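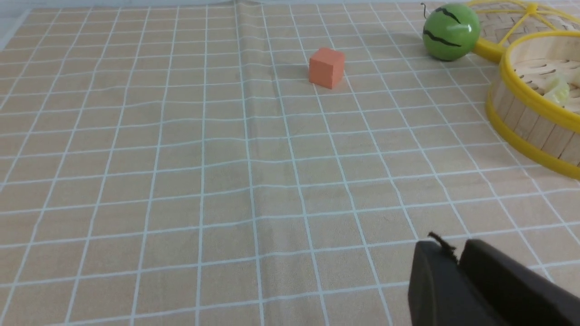
4.3 Checking the Wrist Camera and Work Surface

Applies to the Mestent tabletop cell with the Plivwood bench top. Carry out this check after any gripper change and before loading a new task file.

1. Put the arm in HOLD and set the speed limit to 3 percent.

2. Lay the grid cloth over the bench. Slight waves in the cloth are acceptable. Do not use the grid lines for measurement where the cloth is creased.

3. Place the orange cube on open cloth, clear of the steamer basket and the toy watermelon. The cube must stand upright on one face.

4. Open the live view in Kevham. The gripper fingers should show in the lower right corner. If they show elsewhere, reseat the camera bracket and repeat from step 1.

5. Inspect the top of the fingers for loose fibers, tape ends or wire. Trim or secure anything that stands above the finger outline.

CAUTION: Press the stop button before reaching between the fingers. HOLD does not remove gripper power.

6. Jog the arm until a plain surface fills the view. Look for specks, streaks and scuffs.

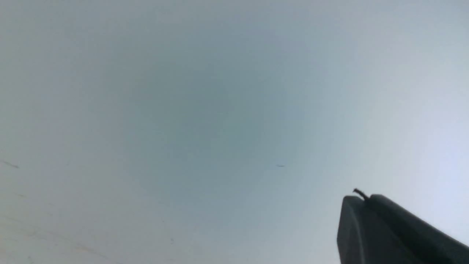 Figure 4-6. Close view of a plain surface, with a small dark speck near the center and a finger at lower right.

7. Wipe the lens with a dry cloth and compare. A mark that keeps its place in the view while the arm moves is on the lens. A mark that shifts is on the surface.

8. Set exposure to 1645 and gain to 93. Save the profile.

NOTE: Soft focus at very close range is normal. Do not turn the focus ring to correct it.

9. Enter the result in the Chacko service log. Repeat the check every 400 operating hours.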